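Orkodier Releases Version 4 of Its Planning Software for Tabletop Arms

Sun 18 August

Orkodier has released version 4 of Retemell, its motion planning package for single-arm manipulation. The update changes how the planner handles objects that stand close together and adds a replay tool for looking at failed grasps.

Earlier versions of Retemell treated every object on the table as a separate obstacle with a fixed safety margin. That worked when parts were spread out, but the planner often gave up when a grasp brought the fingers near a neighboring part. Version 4 groups stacked parts into one body and shrinks the margin on the side where the fingers have to go in. If the stack changes, the group is rebuilt before the next move is planned.
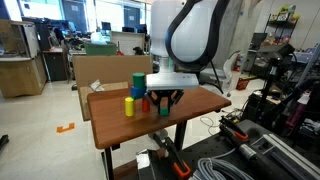
Vol. 16, No. 42

Colored blocks and cylinders are the standard test for the new planner. With the gripper closed on a green block and a red cylinder close to the left side of the fingers, the software has to find a way out that keeps clear of the three-piece tower the red cylinder belongs to. The planner now checks the held piece and the fingers together as one shape when it works out the lift.

Myroslav Savchuk, who leads the planning work at Orkodier, said most of the changes came from reports sent in by users of version 3. "People were adding their own waypoints to get the arm out of tight spots," he said. "We wanted them to be able to delete those."

The company ran 2771 pick attempts on the release build. Logs from all of them are included in the download and can be opened in the replay tool, which shows the planned path next to the joint positions recorded by the controller. A failed attempt can be loaded back into the planner and run again with different settings.

Retemell 4 reads object poses from Sunport, the company's perception module, or from any source that publishes them in the same format. The older Ragab driver still works but will get no further fixes after November. Users who have changed the default collision settings should export them before upgrading, as the configuration file has a new layout.

The update is free for current license holders.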